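Practicing in a Pretend House

The robotics club at Cotberg School has 13 members and one robot arm. That means a lot of waiting. So this year the club does much of its practice on a computer, inside a pretend house called Trerov.

A pretend world like this is called a simulation. The computer draws the rooms and the furniture. It also works out what should happen when things touch. If the arm bumps a cabinet in Trerov, no real cabinet gets a dent.

How does the robot know where things are? It uses pictures. Each picture is made of tiny colored dots, and the program looks for patterns in them. Some patterns are easy to find. A square marker with black and white blocks is one of the easiest, because very few things in a house look like it. People stick these markers on robots so that a program can tell where each part is and which way it is tilted.

Sofas are harder. They have soft, rounded shapes and the light changes across them. Plain walls are hard too – there is almost nothing on them for the program to look for.

By February the club had saved 1,846 pictures from Trerov. Members sort them into folders by what can be seen: furniture, floor, robot parts, small things. Each person does six at a time, then swaps with a partner who checks the work. So far 427 have been checked twice.

Three pictures from the pretend house:

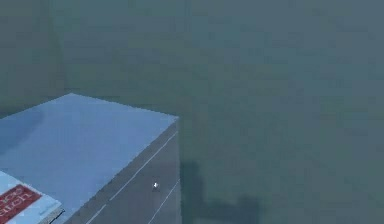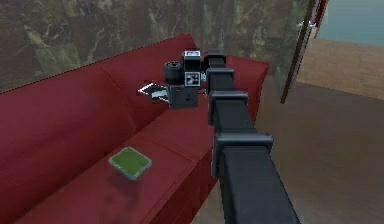
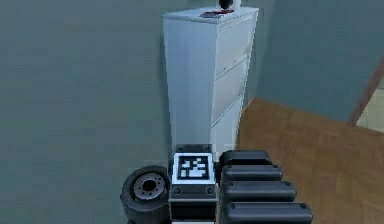

Halima Onuoha wrote to the club page to ask whether a robot that practices in a pretend house can work in a real one. Her cousin's team tried it, she said, and their arm kept stopping too soon because the real floor was shinier than the computer one. They changed the light in the simulation many times before it got better.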